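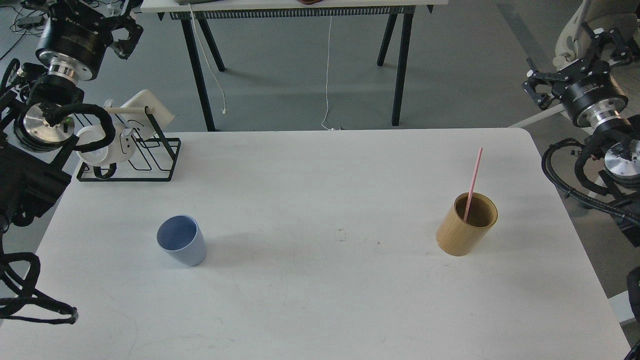
Solheim Opens Second Site to Record Kitchen Tasks for Two-Arm Robots

27 Oct 2026

Solheim has opened a second recording site in Skirico, where operators guide two-arm robots through everyday kitchen work. The recordings will be used to train Henard, the company's learning system for household handling.

The site has eight stations. At the one shown, the table is set with two cups, one of them with a straw in it, and a dish rack holding a plate. Operators work through a task list that includes moving cups, taking dishes out of a rack and putting them back. Each task is repeated with the objects in new positions.

"A straw changes how you have to approach a cup," said Yanti Saragih, who manages recording at Skirico. "We want plenty of examples with one and plenty without."

Each operator records for around 5 hours per shift. Failed attempts are kept and labeled separately. A reviewer checks every recording before it goes into the training set.

Solheim plans to add 15 tasks to the list over the coming year, starting with bowls and cutlery. The first site, in Sornar, will continue to record laundry and folding.

Research groups that want to ask about access to the recordings can write to Boyang Long at the Solheim press office.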